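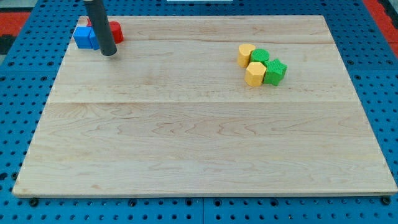
About the Trallwood Group

Trallwood is a small firm that records examples for robot learning. Clients send us a task, or the outline of one, and we return a set of recorded attempts with a written instruction attached to each. We do not build robots for sale and we do not sell trained models. Most of the people who use our work are training a model of their own and need more examples than they can record in their own building.

The firm works from the old rope store at Sumton, built in 1894. The ground floor holds the work tables and the first floor holds the checking room and the servers. Teodoro Tiongson runs the recording side. Crisanto Sarmiento runs checking and release, and has the final say on whether a set leaves the building.

What we record

Our main line is table-top pushing. An arm moves small blocks about a flat board while following a plain instruction such as "push the green star away from the yellow heart" or "bring the red block to the hexagon". The blocks differ in shape and colour, so an instruction can name one by either or by both. The task is simple to state. It is harder to do well than it looks, as a block pushed off-centre will turn, and a block in a group will carry its neighbours with it.

We keep the following for every attempt:

Camera view of the board from start to finish
Arm position and commanded motion, on the same clock as the camera
The instruction as given to the operator
A second instruction, written afterwards by a person who has seen only the recording
The checker's mark and any note

The second instruction is there by design. Operators tend to describe what they meant to do, and a later reader describes what took place. Where the two disagree, both are kept and the attempt is flagged. Clients may filter on the flag or ignore it.

How a session runs

A session is 30 attempts by one operator at one table. The blocks are not put back between attempts, so each one starts from wherever the last one ended. This gives a wide spread of starting layouts, including crowded corners and tight groups that a person setting out blocks by hand would seldom choose. The layout is reset by hand at the start of a session, or when a block has left the board.

Operators drive the arm directly and may stop an attempt at any point. Stopped attempts are kept and marked as such. So are slow ones, and ones in which the operator changes approach half way. We remove an attempt only when the clock, the camera or the arm log has failed - a poor push is still a valid record of a poor push.

Instructions are drawn from a list of 263 sentence patterns. The list is revised each March. Patterns are dropped if checkers cannot agree on what they ask for. "Tidy the blocks" was dropped on those grounds, and "line up" is now used only with a named direction.

Checking

Every attempt is watched in full by one checker, and one in ten by a second. Checkers do not mark sessions they have operated. The mark has four values: done, partly done, not done, unclear. We report how often the two checkers agree for each release, by sentence pattern, in a plain table supplied with the data.

Releases

Our current general release is Warkness, dated 9/1/23. It holds 2559 checked attempts and is supplied with the operator guide and the full pattern list. Mackay is the companion set, in preparation. It uses the same board and the same blocks, but the instruction may be changed by voice while the arm is moving, and the log records the time of each change.

Work made for a single client stays with that client and is not added to a general release. Contracts state this, and also state how long we hold a back-up copy.

People

Operators are employed by the firm and paid by the hour, with no bonus for speed or number of attempts. New operators spend their first two weeks on practice tables, and that material is stored apart from the rest. No earlier experience with robots is asked for. Operators also take turns at writing second instructions.

Visits and enquiries

Visits to the Sumton site are by appointment. A small sample of Warkness can be sent on request, with the file layout notes. Please say which arm and which camera set-up you use, and whether you need the raw logs or the aligned version. Enquiries on recording go to Teodoro Tiongson, and those on file layout, checking or licence terms to Crisanto Sarmiento.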